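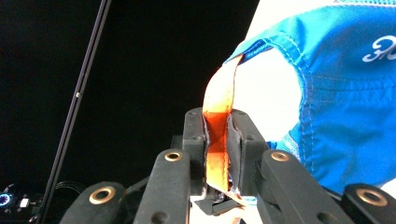

3.2 Pond surveys and the loss of grazing snails

We sampled the Drustberg ponds from March on, always in the first hours after sunrise. Net sweeps along the margin, then a bottom scrape. Same mesh, same net handle length at every pond. Snails were sorted on the bank and put back within the hour. In all 1,425 animals were handled, most of them from the two shaded ponds on the Calport side.

The result is plain enough. Where grazing snails were gone, algae covered the stems of the water plants and the plants themselves were thin and brown at the base. Mayfly larvae were fewer too. We did not expect that last part - Bautista ponds had shown no such link in the earlier survey, though those are deeper and get colder water from the ditch.

Figure 4 gives the catch per pond. Ponds with fewer than 100 snails fall in the lower left corner, all of them near the road. Ponds above 400 are spread out more, with no clear tie to depth or shade. One outlier, the old mill pond, had over 1,000 and was left out of the fit but is still plotted.

Figure 4. Snail catch per pond against algal cover on stems. Open circles: ponds dredged in the last ten years. Line fitted without the mill pond.

Road salt is the likely cause. Not proven. Conductivity was high in the roadside ponds after snowmelt and dropped again by early summer, by which time the egg masses were allready lost. Fish could also play a part, see Section 4.1.

Identification of juveniles was checked by Remedios Salazar. Disagreements were few and all concerned the two smallest size classes, which are pooled from here on. Counts from the Rernov inlet are treated seperately, the water there is moving and the nets catch less.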